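Mallach推出夹爪工位分期采购方案,面向中小型食品包装与配餐企业

首批开放30个名额,7月起接受申请

Graltow讯——自动化设备供应商Mallach今日宣布,面向中小型食品包装、中央厨房和团餐配送企业推出Plilis分期采购方案。企业可以先采购一个夹爪工位,试运行结束后再决定是否追加,不必在立项时一次批下整条产线的预算。

Plilis方案把一个工位的采购拆成三个阶段:评估、试运行、正式采购。评估阶段由Mallach派工程师到客户现场,记录现有产品的尺寸、包装材料、摆放方式和班次安排,提交一份书面报告。试运行阶段为期11周,设备装在客户自己的车间里,由客户员工操作。试运行结束后,客户可以选择买断、续租或退回。选择买断的,已付租金全额抵扣设备款。

Mallach采购方案负责人Doina Živković表示,过去两年与客户谈得最多的问题是预算怎么报。“很多厂子有意愿,车间主任也支持,但是到了财务那里,设备报价单上只有一个总数,看不出哪些钱是第一年要花的,哪些可以放到第二年。我们现在把报价单改了,按年度和按用途分开列。”

新版报价单共列7个科目,分别为:机械臂本体、夹爪与指尖配件、腕部相机、安全围栏与急停、安装调试、人员培训、年度维护。每个科目单独计价,客户可以对照自己的固定资产科目和费用科目填报。指尖配件和维护属于经常性支出,Mallach建议列入年度运营预算,不要与设备本体合并申报。

指尖配件是不少企业在初次采购时漏报的一项。软包装产品、切片面包、带馅食品对夹持力和接触面的要求各不相同,换一种包装膜,原来的指尖就可能需要重新选型。Mallach在评估报告中会按客户的产品目录列出所需指尖的型号和更换周期,供采购部门询价。方案规定,试运行期间的指尖更换费用由Mallach承担,正式采购后按目录价供应。

除配件外,评估报告还包括以下内容:

工位占地面积及与现有输送线的衔接方式;
供电、压缩空气和网络条件;
清洁消毒流程对设备防护等级的要求;
每班所需操作人员及培训课时;
产品切换时的停机时间;
三年总持有成本测算表。

测算表以电子表格形式交付,公式不锁定,客户可以自行修改工时单价、班次和折旧年限。Živković说,这一点是应客户要求加上的。“财务人员要自己算一遍才会签字,给一份打印件没有用。”

在产能方面,Plilis方案的标准工位按每小时300件的节拍设计,适用于三明治、饭团、小份沙拉等单件包装食品的取放和装盘。实际节拍取决于产品形状和摆放方式,以试运行期间在客户现场测得的数据为准,并写入正式采购合同的附件。达不到附件所列节拍的,客户可在验收前要求整改或退货。

Tôn配餐厂是最早参与该方案的企业之一。该厂为写字楼和学校供应冷餐,计划在下一个预算年度为装盘工序添置设备。厂方在立项材料中采用了分年度申报的办法:第一年申报评估费和租金,第二年视试运行结果申报买断款。该厂同时保留了两个人工装盘台位,用于处理临时订单和形状不规则的产品,相关人工费用也列入了测算表。

Mallach提醒有意采购的企业,在提交申请前应准备好以下资料:近一年的产品目录及包装规格、车间平面图、各班次人员配置、现有设备清单,以及预算审批的时间节点。最后一项常被忽略。若企业的年度预算在秋季定稿,评估工作最好在7月启动,以便报告赶在财务部门汇总之前交付。 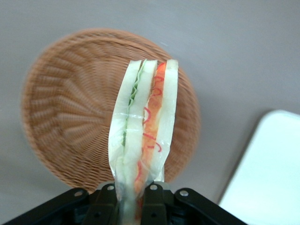

图:黑色夹爪夹住一件透明塑料膜包裹的三明治样品,后方为圆形编织篮。

申请企业须具备食品生产或餐饮服务资质,并指定一名项目联系人。Mallach收到资料后安排电话沟通,随后确定现场评估日期。首批30个名额按资料齐备的先后顺序安排,额满后转入下一批。每家企业在首批中限申请一个工位。

评估费在签订试运行协议后可抵扣首期租金。企业在评估后决定不继续的,评估报告仍归企业所有,可用于向其他供应商询价。

租赁期间设备所有权归Mallach,财产保险由Mallach投保;客户负责日常清洁和现场用电、用气。操作培训在安装当周完成,每个班次至少有两名员工参加。后续新增员工的培训可以预约,费用按报价单中的培训科目执行。

方案说明、报价单样本和测算表空白模板可向Mallach在Graltow的销售办公室索取。

关于Mallach

Mallach总部位于Graltow,从事夹爪工位的设计、集成与维护,客户主要为食品包装、配餐和日用品分装企业。

媒体及采购咨询

联系人:Doina Živković
部门:Mallach采购方案部
咨询时间:工作日上午9时至下午5时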